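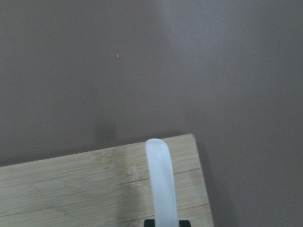
Three nights near the Terkberg salt pans

In February I stayed three nights in Drovano, a small town between the hills and the salt pans. Most visitors come by the morning bus and leave at 15:00, but I think the evening is better, when the water in the pans turns pink and the birds come back.

The path from the bus station to the first pan is 2 km long and completely flat. I followed it to the old pump house and continued up the Terkberg, which is 723 meters high. The last part is steep and has many stones – good shoes are necessary. From the top I could see both lakes and the road to Stollosov.

I slept in the Mwakalinga guesthouse, room 13, on the garden side. The breakfast is simple, with bread, white cheese and a very sour plum jam that I liked so much I bought two jars. The heating makes noise at night, so bring earplugs.

For the next visit I would like to see the almond trees in flower. The owner told me they start in the last days of March – if there is no frost.

Print this page | E-mail this to a friend
Contact | Copyright | Back to top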